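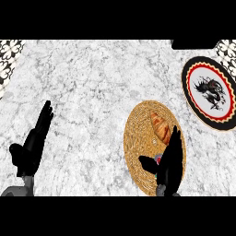 4.2 Changes in kitchen work

Before the Sumeo unit was installed, breakfast plating at the Drondell kitchen was shared by the whole early crew. Staff now split the shift between loading trays and watching the station. Of the 754 stoppages logged in September, most were cleared by the person standing nearest, without a call to the technician.

Workers described the new job as lighter on the wrists but harder to walk away from. Lefteris Theodorakopoulos, the shift lead, moved the coffee break to 6:40 a.m. so that two people could cover the station – a change the rest of the crew favoured.

Figure 3. Pastry handling in simulation, with two robot hands over a marble counter and a croissant on a woven placemat.

Pay grades did not change during the study. We return to this in Section 5.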